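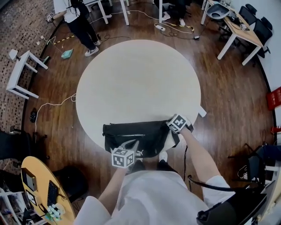
A black zippered bag with a small PUMA logo on a round white table.

Most bag failures start at the zipper, and most zipper failures start at the slider. The teeth on a coil zipper are a single polyester filament wound into a spiral and stitched to a tape. They seldom wear out. The slider is a small die-cast part with two channels that press the coils together, and each pass opens those channels by a tiny amount. Once the gap is too wide, the coils leave the slider unmeshed and the zipper splits behind it.

Khanyisile Mathebula runs the repair bench at Hultora, a workshop that takes in luggage, day packs and gym bags. Her log for the past year lists 3,203 jobs. Of these, 2,356 were zipper faults, and the usual fix was a new slider on the original tape.

"People bring it in and say the teeth are gone," she says. "I put a gauge on the slider first."

A worn slider can sometimes be closed up with pliers, a light squeeze on each side at the rear. Mathebula treats this as temporary. Zinc alloy does not take repeated bending, and a second squeeze often cracks the bridge.

Size matters more than brand. A number 5 slider fits a number 5 coil in most cases, but the channel depth varies between makers, and molded-tooth sliders will not run on coil. The size is normally cast into the back of the slider body.

Grit is the other cause. Fine sand held in the tape works as an abrasive, and lubricant applied over it makes a paste. Usman Kazmi, who tests closures at Braltby, brushes the coil dry, washes it with mild soap, and lets it dry fully before adding wax. He avoids oil – it migrates into the tape and collects more dust.

Load is harder to correct. An overfilled bag pulls the two tapes apart sideways, and the slider has to close that gap as well as mesh the coils. Kazmi's test rig applies side load at 2 points along the run. The curved corners fail first.

Replacement sliders with a removable bridge can be fitted without unpicking the end stitching. Mathebula keeps them for customers who are traveling. For everything else she opens the seam.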